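The Granard Ferry

Danuta missed it by the length of a rope. Maybe less. She stood on the dock with the envelope down her coat and watched the stern lights go.

Next one 5 a.m., the board said. She had 800 in cash, a dead phone, one glove. The other glove was on the boat, on Ross Carnegie's left hand, the idiot. He hadn't even waved. Well he'd waved a little.

Waiting room then. Heater ticking. Bench, vending machine, old man asleep under a hat. She sat down. Got up. Sat down agian.

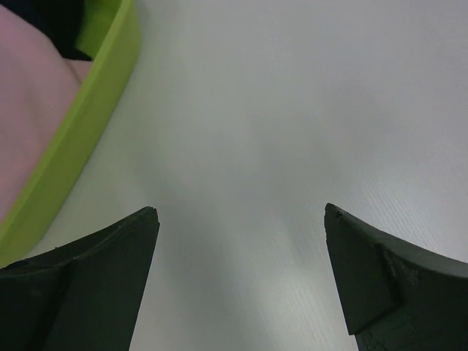 2. The man under the hat

"You're the Gajewski girl," said the hat.

She said no.

"Your mother had the bakery. On Trivar Street." He pushed the brim up. Obed Quartey. Older, thinner, same voice like gravel in a can. He used to run the boat himself, back when it ran on time. "You're going over for the house."

"I'm going over to sign."

"Same thing."

It wasn't the same. Signing meant Lotte Timmermans got the keys and the pear tree and the step with all their heights scratched in it. Signing meant done. Ross wanted done. Ross had been wanting done since August.

"How much she giving you?"

She told him. He whistled, low, and looked at his shoes.

"Roof's worth more than that."

"Roof leaks."

"Roof always leaked. Your mother put pots out. Sounded like a band in there."

She laughed, couldn't help it, then she was crying a bit, then the vending machine hummed and they both looked at it.

3. Five o'clock

Gray water. Lights coming in, slow. Obed shook her by the sleeve, he'd kept watch the whole night apparantly.

She took the envelope out. Damp at the corner, still sealed. Put it back.

"You getting on?" he said.

"I'm getting on."

"And signing?"

The ramp came down, loud, and she was already walking.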